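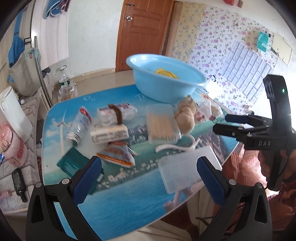

Week 3 notes: learning from hand-held gripper demos

Jan 28, 2025

Okay, a few of you asked me to write up what I rambled through in lecture, so these notes follow the talk pretty closely, with the bits I skipped when we ran out of time. Bring them to lab. We'll be using the same data in February.

Where we left off

Last week was teleoperation: you sit at a rig, you drive the arm, the arm does the task, and you record everything. The nice part is that the data comes straight from the robot you plan to train. The bad part is that it's slow, your wrists hurt, and you only ever get data from the one room where the arm is bolted down. I spent a whole winter doing this as a student and I can still draw you that room from memory.

So the idea this week is to leave the arm out of the recording. You hold the gripper yourself, one in each hand if the task needs two, with a camera on it, and you just do the task. Later you work out where the gripper was at every moment and train a policy on that. You can do it in a kitchen, in a hallway, at your aunt's place, wherever there's a table with stuff on it.

What gets recorded

For each hand we keep the camera video, the gripper's path through space (position plus rotation), and how far open the fingers are. That last one is easy to forget and you will be sorry if you do! A policy that knows where to go and has no clue when to squeeze is a very expensive way to poke a box of toothpicks.

The path is the hard part. There are a few ways to get it: visual tracking from the camera itself, an outside tracking system, or a separate sensor on the gripper. Whichever one you pick, the question to keep asking is what happens when your hand moves fast or the view goes blank. Plain walls are trouble for visual tracking. Busy wallpaper and a crowded table are your friends, although a pattern that repeats over and over (bricks, flowers) can fool the matching step, because one patch looks so much like the next.

The study we went through

The one I walked you through in class is the Gesta set, which was collected in homes, and the policy we trained on it is called Bumus. I'm using our own numbers here so that I can tell you where the bodies are buried.

We started with 2,889 recorded demos. After throwing out bad tracking, dropped frames and the ones where the person forgot what they were doing halfway through, 705 were left in the two-handed part, and that's the part these notes are about. We held back 444 short clips for checking the tracker and never trained on those. Please don't mix them in. I did once, early on, and got a beautiful result that lasted until lunch.

The two-handed tasks are all tabletop ones: pick something out of the clutter, hold it with one side, work on it or pass it over with the other. The objects are whatever lives in a kitchen. A ginger root is a great test object, by the way. It's knobby, no two are alike, and there's no obvious right place to grab it. A bottle lying on its side is hard for a different reason, which you can work out for yourselves if you think about what it does when you nudge it. Clear plastic is its own headache and gets a whole lecture later.

What we found

1. More rooms beat more repeats. With the total number of demos fixed, spreading them over many homes gave a policy that held up better in a new home than piling them all into a few. I expected this. I did not expect it to matter more than the choice of network, and it did.

2. Clutter in training helps, up to a point. Policies trained only on tidy tables fell apart when we added a basin and a few packets. Going the other way, from messy to tidy, was fine. When the target was buried under other things, though, the demos got so different from one person to the next that training stalled.

3. The relative pose between the two hands matters a lot. If you feed each side only its own view, the handovers miss. Giving each side the other's position, measured from itself, fixed most of the misses. This is the trick I keep calling the Šimek offset on the slides (it's just our lab name for it, so don't go looking for it in a textbook).

4. Timing is sneaky. Your camera is late, your robot is late, and they aren't late by the same amount. Measure both before you blame the policy.

What didn't work

We tried trimming every demo to start at first contact. It seemed tidy and it was a mistake. The reach toward the object is where the policy learns to sort the target from everything else on the table, so we'd cut out the useful part. We also tried gray-scale video to save space, and small printed packets got mixed up with one another right away.

There's also a limit I don't have a fix for. A person's arms go places the robot's arms can't. In 2 of our test homes, a good chunk of the demos turned out to be unreachable once we put the arms on their stand, and we had to toss them.

For lab

Log in to Drenodier and pull the two-handed split. Plot the gripper path for any ten demos, both hands on the same axes, and mark where the fingers close. Then find one demo where you think the tracking slipped and be ready to argue for it. A sudden jump is the easy case. A slow drift is more fun, and I'll be impressed if you catch one.

Reading for next time is the chapter on action chunking, first half only. Skip the proof.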